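Saturday at the club, week 2

Quick one because I have to be up early. We finally got real time at the table on Saturday and I am tired but happy. The task is block into bowl. Sounds like nothing. You hold one gripper in each hand and try to move like the arm would — slow, no wrist flicks, which is way harder than it sounds. My left hand is useless at it.

Goal was 28 good runs per person. I got 18. The rest I either rushed or forgot to start recording, so those dont count. Team Setus is way ahead of us, 3274 clips on the shared drive already, show offs.

Other stuff — Jinell build is still crashing on save. Somebody please restart it before the next session, not after. And the Figueiredo room is booked for December so bring your own snacks, no vending machine over there. Sasetham demo day is still on, no idea what we're showing yet. Probably the bowl thing, if my left hand learns anything by then. Ok bed. More on teh weekend.
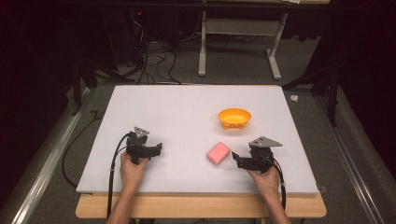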